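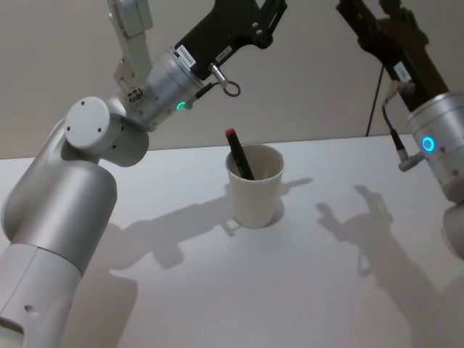
Beca Probert wrote back that bad episodes come from bad demonstrators, and that we should recalibrate the leader arms and record the set again before anyone looks at the software.

We recalibrated. I don't think it's the demonstrators, and I'd like this kept open until someone shows me a log that says it is.

Ticket 927
Category: Teleoperation > Recording and playback
Status: Waiting on vendor
Opened by: Alois Wallner

Problem as first reported: Two arms, one task. The operator takes the marker out of the paper cup with the left gripper, passes it to the right gripper, and the right puts it back in the cup, red cap up. Recorded by remote control through Pistix. The live run looks fine to the person driving. On playback the right gripper closes early at the handover and the marker gets knocked or dropped.

Entry 1. Recorded 30 demonstrations with Eirlys Bevan driving. All 30 ended with the marker in the cup. Played back the first ten without changing anything, cup returned to the same tape mark each time. Four dropped the marker at the handover. Support's first answer was that the cup must have moved. It was on the mark. I checked every one before pressing start.

Entry 2. Recalibrated both leader arms per Beca's note. New recordings, same result. I was told the new calibration "should feel tighter." Eirlys says it feels the same. I'm not sure what feeling tighter was supposed to prove anyway.

Entry 3. Support asked about the status rings, left green and right blue, and suggested the right arm might be in a different mode. The Eynon manual gives two meanings for blue, on two different pages, and neither one mentions recording. Asked which page is current. No answer yet. Switched both arms to the same mode by hand from the controller menu and ran playback again. Still closes early.

Entry 4. Branwen Rees suggested skipping remote control and guiding the arms by hand, to see if the fault follows the method. Hand-guided both arms through the pickup and handover. Awkward with one person, so Branwen took the left and I took the right. Playback was good on every try. I don't read too much into it. We went a lot slower by hand, and a slow handover would hide a small timing error.

Entry 5. Remote control again, Eirlys driving at the slow pace from entry 4. Drops went away. Back to normal pace, drops came back. Same operator, same calibration, same cup. So it depends on speed, and "bad demonstrator" is looking thin.

Entry 6. Pulled the raw timestamps. Right gripper commands are stamped 46 ms ahead of the right arm joint positions in the same file. Left side lines up. Pui-shan Shih checked two of the hand-guided files and found no offset on either side. Files and the short script she used are attached.

Support reply: Pui-shan's script may be reading the wrong clock. Please update Pistix and try again.

Entry 7. Updated. Offset unchanged. Pui-shan redid the comparison using the controller clock only and got the same number. The release notes say the update "improves synchronization," with no word on what was out of sync or by how much.

Current workaround: shift the right gripper column back 46 ms before training or playback. It works on the files I tried. I don't want to ship a data set to Carkadberg with a hand edit in it and no explanation, so we've stopped recording.

Needed from vendor:
- Which clock stamps the right gripper commands during remote control.
- Whether older recordings have the same offset. We trained on those.
- Which manual page about the blue ring is correct.

Please don't close this as "operator training" again. It was closed that way once already, between entries 2 and 3, and I had to reopen it.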